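July 19, 2025

Back from the summer school and my feet are killing me, but I want to get this down before I forget which bit happened when. Long day. Good day, mostly!

I was late for a start, because the bus went the long way round by the harbour, and by the time I got in Tomás had already nabbed the good table by the window. So Xiaoyan and I had the one near the back with the rounded corners, which I've decided I prefer anyway. You don't get jabbed in the hip every time you turn round.

Our project has a name now. It's Pivley. Luuk wanted Gallach, which is a hill near his gran's or something, and we had a proper vote and he lost, and he sulked until the biscuits came out. Pivley is meant to learn how to do kitchen things with cups and glasses from us doing them first with the hand gripper, over and over, so that by the end of the fortnight the arm can have a go by itself. Eilidh (who is running the whole thing and never seems to sit down) says we need 200 good goes before it's worth training anything. We have a lot fewer than that. I'm not writing the number down, it's too depressing.

What I hadn't understood until today is how much of it is just being slow. I pick things up like a normal person, I sort of swoop in and grab, and then when you play it back it's useless, a big smear and then the thing's in the air. Ita sat next to me for a bit and made me do it while humming. I felt a right idiot but it did work, you can't rush if you're humming something slow. I did the whole of Danny Boy in fifteen-second bits.

The other thing is squeezing. Glass is horrible! With the plastic beakers last week you could feel them give a little, so you knew when you'd got hold. With glass you get nothing, nothing, nothing, and then a squeak that goes right through your teeth. Luuk says I grip everything as if it's about to run away. He's one to talk, he had a beaker shoot out sideways and roll under the radiator.

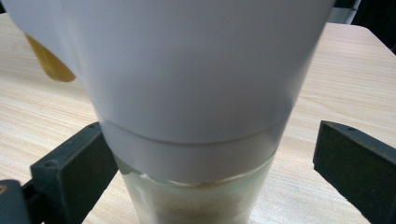

Xiaoyan has a theory that we should come in from lower down, fingers level on both sides and open wider than feels right, and only close when you're sure you're straight. I thought it was fussy. Then we tried it her way for the whole stretch before lunch and hardly had to bin any, so fine, she wins, and I told her so and she went pink. My trouble is that I always drift to the left. Eilidh reckons it's because I stand with my weight on one foot. I tried standing like a goalkeeper after that and Tomás did an impression of me all through lunch.

Lunch was cheese rolls again. I swapped mine with Ita for an apple and half a flapjack and I stand by it.

In the afternoon we had to go through what we'd recorded and give each go a mark from one to 4, where 4 is keep it and one is pretend it never happened. Boring on paper but I got quite into it. You start noticing daft things, like the way the thumb side always closes first if you're tired. Luuk and I argued for ages over one of his. He'd got hold of the glass lovely but then sort of wobbled before letting go, and he said a wobble is realistic and I said so is dropping it. We asked Eilidh and she gave it a 3 and told us both to drink some water.

Then the disaster. The folder on the shared computer was full (Kusuma, that's what the computer's called, there's a label on it and I've never found out why) and the last batch hadn't saved. 15 goes, gone! Xiaoyan went very quiet. I said a word I won't write here. Tomás, who I will never be rude about again, or not till next week, found a load of old test clips from the team before us sitting there doing nothing, 900 of them, and Eilidh rang somebody and got the OK to move them off. So there's room now, but our fifteen are still lost and we've got to do them over first thing.

I stayed behind a bit to wipe down our table and put the fingers back in their box. One of the little screws is working loose again, I must remember to ask for the tiny screwdriver, the one with the green tape, before Luuk's lot get it.

Eilidh says there's another group, Flakoseck, coming over at the end of July to show theirs, and everyone's gone a bit competitive about it. Luuk has started saying things like "what would Flakoseck do" in a deep voice. I'd like the arm to pick up one glass in front of them and put it down again. I'd be over the moon with that.

Mum's shouting about tea. Need to find my other trainers, and charge my phone, and look up a new slow song because I can't face Danny Boy again.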